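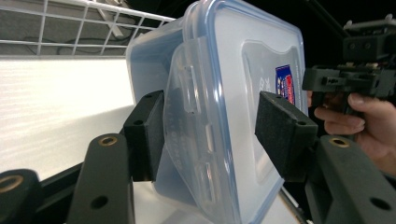
4. Opening, closing and cleaning the container

Please read this section before the first use. It applies to all Noton containers with a clear body, a blue seal and locking flaps. For the Noton containers with a screw lid, go to section 5.

4.1 Before the first use

1. Open all the flaps and take off the lid.
2. Remove the sticker from the lid. Pull it slowly from one corner. If some glue stays on the plastic, rub it with a little cooking oil and a soft cloth.
3. Wash the body and the lid with warm water and dish soap.
4. Let all parts dry in the air with the lid off.

Note: The sticker can stay on the lid if you wash by hand only. In the dishwasher it can come off and block the filter.

4.2 Closing the container

1. Check that the blue seal is lying flat in its groove on the whole way round, also in the corners.
2. Wipe the rim of the body. Rice grains, flour and crumbs are the most common cause of a leak.
3. Put the lid on straight and press with the flat hand in the middle.
4. Fold down the two flaps on the short sides. Press each one until you hear a click.
5. Fold down the two flaps on the long sides in the same way.

Caution: Do not close a flap with force. If it does not click, open all the flaps and begin again from step 1.

4.3 Opening the container

1. Put the container on a table.
2. Put your finger under the lower edge of a flap and lift it outward and up. Do the same with the other flaps.
3. Lift the lid at one corner first, so that air can come in.

When the container comes from the refrigerator, the lid may hold very tightly. Leave it on the table for 13 minutes and try again. Do not use a knife or a spoon to lift the lid. A small scratch on the rim is enough to make it leak.

4.4 Filling

Leave 2 cm free under the lid for soup, sauce and other liquids. If you will freeze the food, leave a little more. Let hot food become cool before you close the flaps.

Caution: Never heat the container in the microwave with the flaps closed. Lay the lid loosely on top, or take it off. The container is not made for the oven or the grill, also not for a short time.

4.5 Cleaning the seal

Clean the seal after every use with fish, garlic or curry, and otherwise when you see dirt in the groove.

1. Find a straight part of the seal, not a corner.
2. Push it to the side with your thumb until it rises, then pull it out gently. Do not use a needle or a fork.
3. Wash the seal and the groove with a soft brush.
4. Dry both completely.
5. Press the seal in again. Begin with the four corners and then do the long sides. Do not stretch it.

If the seal has a cut or does not lie flat any more, order a new one from Drimus customer service. Ask for seal number 26. The old type 200 is for the round containers and does not fit.

4.6 Storage

Store the empty container with the lid laid on top and the flaps open. With closed flaps the seal is pressed all the time and can lose its shape, and the container may also keep a smell from the last food.

Text of this section: Defne Taşdemir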